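How to Write Pass/Fail Rules for a Simulated Bowl-Stacking Task

Sooner or later somebody on your team will announce that the policy stacks bowls at 90-something percent. Ask what counts as stacked and you'll get three answers, two of them from the same person. We went through this at Daltlow, and what follows is the procedure we wrote afterward.

Step 1. Write the rule before you run anything
One sentence, in a text file, checked in next to the task. Ours reads: "One bowl rests inside the other, both are upright, and the gripper is open and clear of both." If you need a second sentence, you probably have a second task.

Step 2. Say who picks the bowl
With two bowls of the same color, "put the bowl in the bowl" is a fine instruction for a dinner guest and a poor one for a test. Either accept both orders or name the one that moves by its position. We say "nearer to the gripper at the start" and measure it from the simulator state - squinting at the wrist view is how arguments start. 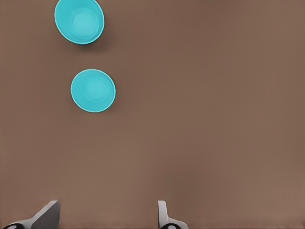 Step 3. Fix the starting conditions
Each episode begins with the gripper open, touching nothing, and both bowls at rest. Let the physics settle before the clock starts. Bowls dropped in from a hair above the table like to wander, and your policy will happily take credit for it.

Use 50 start positions, saved by seed. Keep 9 of them out of everybody's reach until release. "Everybody" includes you.

Step 4. Hold the result
Success has to last five seconds after the fingers let go. Before we added this, the Zota checker was passing stacks that existed for a single step on their way to the floor.

Step 5. Log the failures by kind
Missed grasp, tipped bowl, wrong bowl, timeout. Leave "other" in the list, and when it reaches roughly 17 percent of your failures, go and watch the replays.

Step 6. Change the rule in public
You will want to loosen it the week before a demo. Fine, but bump the version number and rerun the old policies under the new rule. The Roltthorpe branch still has a results table from August that mixes two versions, and it looks wonderful.

Put the rule version in the same row as the score. A footnote is where version numbers go to be ignored.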